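Trays with built-in pegs: how do you keep the bottles from wandering?

Sindmont_Shelf
Asked in Workshop & Storage

I have a shallow white tray with upright rings in it, and a small pile of bottle-shaped parts with threaded necks that never end up where I left them. I printed 190 of them for a Smits order. Cidico, who sold me the tray, suggested "experimenting," so thank you, Cidico.
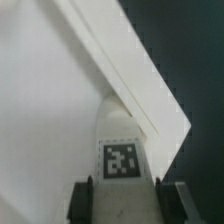
My current system is to set everything down wherever there's room and then resent it. Do I buy a deeper tray, or learn some discipline?
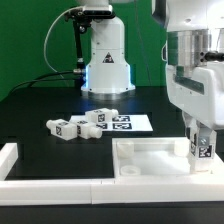
Trullthorpe, 13 November 2021

peg_and_groove
Keep the tray. Raised walls are plenty if you stop parking things outside them. Lower blocks in flat — don't drop them — and leave the pegs in the corners so the middle stays clear. A bottle on its side will roll if the body is round and sulk if it's boxy. Boxy is what you want. 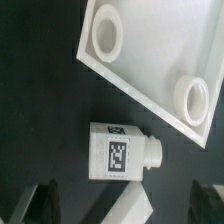
Pick one direction for the necks and stick to it. I point mine right. I did 200 in August that way and only lost my temper with the lids.

mildly_threaded
just get a drawer

Sindmont_Shelf
I have a drawer. It's where the last 128 went.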